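Notebook, handheld gripper rig, purchasing
May 20, 2025

Budget line for finger pads and spare linkages is 4,000 until August. Sakidley quote for a full pair of grippers is 2,286, delivery not included. Idemine only does the frames, no pads, so that is out unless we mould our own.

Worked through the cutlery and chopstick set again before deciding. Thin round stock is still the hard case. The spoon handle lies nearly flat on the quilted cloth and the pads have to come down into the padding to get under it.

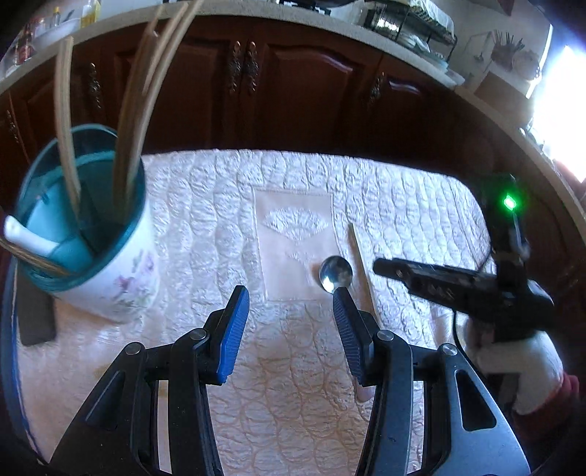 Nam-gil Shin would put the money into pads first and leave the second pair until the Alleo trial is written up, as a new frame with the same ridges gains us nothing on thin parts. Fair point. He also wants the Yeom price in writing, as the last one was given by phone and went up.

Revised split:
Pads, three grades of hardness: 1,000
Gripper pair, Sakidley: 2,286
Remainder held for screws, cable and carriage

Bendik Haugland to ask whether Sakidley will sell the right-hand arm separately. If so, the pair comes off the list and we buy arms only.

Chopsticks need a vertical approach, jaws parallel. Pad width matters more than closing force here, so ask for the wide version in the pad quote.
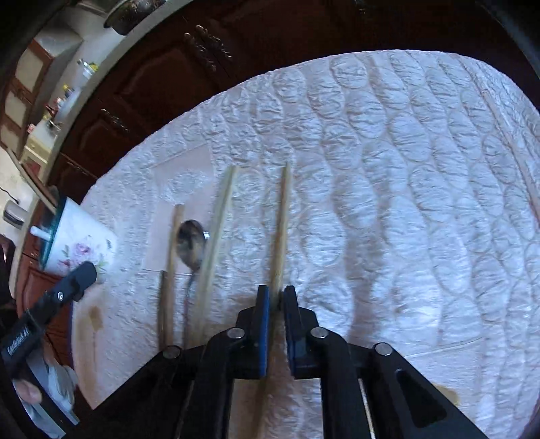 Blue pads on a pale chopstick, near upright.

To do: pad drawing to Yeom, check import duty, order number from the office.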